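Sorting Assistant, Brick Library (part-time)
Drurnimum Toy Library and Workshop

We lend out building bricks the way a public library lends out books, and we need another pair of hands in the sorting room!

Drurnimum has been lending sets to families, classrooms and after-school clubs for 10 years. We currently have 518 kits on the shelves, from little starter tubs for preschoolers to big mixed boxes that keep a fourth-grade class happy for a month. Every one of those kits comes home eventually, usually with a few pieces missing and a few pieces that belong to something else (a sock, once, and more than one grape). Somebody has to open the lid, tip it out and put it right again. That's the job, and if reading that made you a little bit excited, please keep reading.

About the work

You'll be in the sorting room, at the back of our building on the Ogura Street side. It's quiet back there, with good light for most of the day, and we've tried hard to make it a nice place to spend a shift. You'll usually have one other sorter with you. Some people talk the whole time and some people put in headphones. Both are fine.

A returned kit goes through the same stages whatever its size. First it gets checked in against its card. Then it gets washed, if it needs washing, and left on the drying racks. After that the bricks are sorted by color into small compartment trays, counted against the card, topped up from our spares drawers and packed for the next borrower. A small kit can be done before your coffee gets cold. A big one can take a whole shift, and we would much rather it took a whole shift than went out wrong.

Color comes first because it's what the children go by. We did it by shape for the first couple of years, and it made perfect sense to us and to no child who ever borrowed a kit. Now a kid who wants the green ones can go straight to the green ones. Shape and size come second, within the color, and only for the larger kits.

You will get to know the purples. We own fewer of them than any other color and they are requested more than any other color, so they get looked after. The lavender ones and the darker ones count as one family on the kit card, but please learn to tell them apart, as a few of our older kits call for one and not the other. Purples go in the long back bin of the tray, greens in the gray compartment on the right.

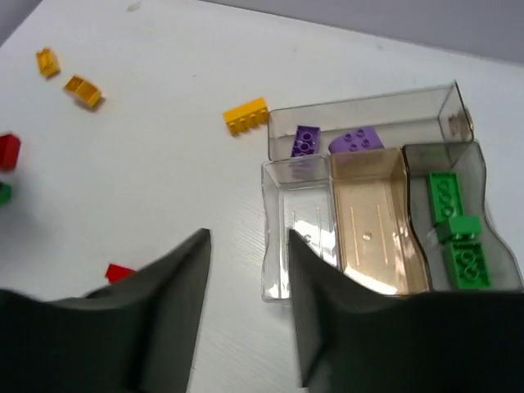
What you'll do on a typical shift

Check in returned kits and note anything missing, chipped or chewed.

Wash and dry bricks. We use warm water, mild soap and a mesh bag. You'll be on your feet for this part.

Sort by color into the trays, then count against the card.

Refill from spares, and write down what you took so we can reorder in time.

Label and shelve finished kits. The tallest shelf needs the step stool, and a full classroom box weighs up to 20 pounds.

Once in a while, help at the front desk when a school comes to collect. This is a fun part of the week if you like hearing what people built!

Who we're looking for

You don't need any experience with libraries, toys or children. Our current sorters include a retired bookkeeper, a nursing student and someone who used to decorate cakes, and they're all terrific at this. What matters is that you enjoy small, careful work and don't mind doing the same thing again with a slightly different box.

It helps if you can see small differences between similar colors. If you're color blind and would still like to work with us, please apply anyway and say so. We'd put you on check-in, packing and the building plates, where there's always plenty to do, and we'd be glad to have you.

You should be comfortable asking when you aren't sure. We have a tray for mystery pieces, and we all gather around it at the end of the shift and argue about where things go. New people are often better at this than those of us who have been staring at the same bricks for years.

You need to be at least 18, and able to read and write well enough in English to fill in a kit card. Spanish is a real plus, as many of our borrowing families speak it at home.

Hours and pay

This is a part-time position with 3 shifts a week. Shifts run from 9:30 a.m. to 1:30 p.m. You can choose which days once you've finished training, and we set the schedule a month ahead so you can plan the rest of your life. Swapping with another sorter is easy, just write it on the board.

We pay by the hour, including for training, staff meetings and the deep clean we do in August. The hourly rate is posted at the front desk and we'll send it to you in our first reply, before you spend any time on an interview. You'll get paid sick time from your first day.

We close for two weeks at the end of December. The summer is our busiest stretch, when the classroom boxes all come back together, and we ask people not to take vacation in the last part of June if they can help it.

Training

Your first few shifts will be side by side with Emiko Ishida, our sorting room lead. Emiko set up the card system we use and knows most of the kits by heart. She'll start you on the starter tubs, then the mid-size kits, and you'll do your first classroom box together. There's no test at the end. When you both feel you're ready, you're ready.

We also lend a kit to every new hire to take home for a week. Build whatever you like with it, let your kids or your neighbors' kids loose on it, then bring it back and check it in yourself. You'll learn more from that than from anything we could write down.

Some practical things

The sorting room is on the ground floor with no steps from the street. The tables are a fixed height, but we have chairs that go up and down and a couple of padded mats for people who'd like to stand.

Parking is free in the lot we share with Prudero Hardware. The Wekton bus stops across the street, and there's a bike rack under the awning.

There's a small kitchen with a fridge, a kettle and a microwave. Food and drinks stay in the kitchen, please. We have fished enough crumbs out of enough kits.

Long sleeves tend to sweep bricks off the table, so most of us push them up or wear short ones. Wear shoes with decent soles. You know why.

How to apply

Send us a short note by email or drop one off at the front desk. We don't need a formal resume, though you're welcome to include one. Please tell us:

Your name and the best way to reach you

Which mornings you're generally free

A little about any work or hobby where you had to be careful with small things (beads, seeds, stamps, screws, spices, anything)

The name and phone number of one person who can tell us what you're like to work with

We're taking applications through the end of May and hope to have our new sorter start in early June, before the schools send everything back. We reply to everyone who writes to us, usually within a week.

If we'd like to meet you, we'll invite you for an hour in the sorting room. You'll see the place, have a cup of tea and sort a starter tub with one of us while we talk. It's paid at the same hourly rate, and you'll come away with a pretty good idea of whether you'd like doing this. Bring your questions, and your reading glasses if you use them.

Can't commit to regular shifts? We keep a call list for the summer rush, and we'd love to add you to it. Write "summer list" at the top of your note and tell us which weeks in June and July you could come in.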